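Jouets d'occasion : comment fixer les prix en vide-grenier ?

Andier
Posté le 9 avril
Bonjour, je tiens un stand en septembre et j'ai 6 caisses de jouets à écouler. Les petites voitures, je sais faire. Pour la dînette je sèche : à la pièce ou en lot ?

Trovatov
En lot. À la pièce tu passes ta journée à rendre la monnaie sur des carottes à 20 centimes. Chez nous un lot complet part à 15 euros si c'est propre.

Gachanja
Pas d'accord avec Trovatov. 15 euros, personne ne les met chez nous, les gens arrivent avec des pièces. Je fais un bac à fouille, les enfants choisissent, et les parents paient sans discuter. Les assiettes et les bols, je les garde à part.

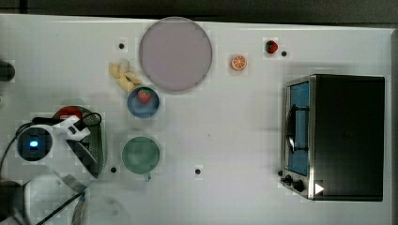
Dînette : assiette, bol bleu, fraise et bananes

Zelano
Tout dépend de l'emplacement. À l'entrée, le bac marche. Au fond, il ne reste que les gens qui cherchent quelque chose de précis et là le lot se vend mieux. Pense aussi à laver à l'eau savonneuse la veille, pas le matin même.

Trovatov
@Gachanja ton bac, tu en remportes la moitié le soir. Moi je repars à vide.

Gachanja
La moitié, non. Un fond de caisse, que je donne à la crèche.

Andier
Merci. Je vais mettre la dînette en lot jusqu'à midi et ouvrir le bac l'après-midi. Quelqu'un sait si on peut arriver avant 6 heures pour s'installer ?

Zelano
Ça dépend de la commune, regarde le règlement joint à ton inscription.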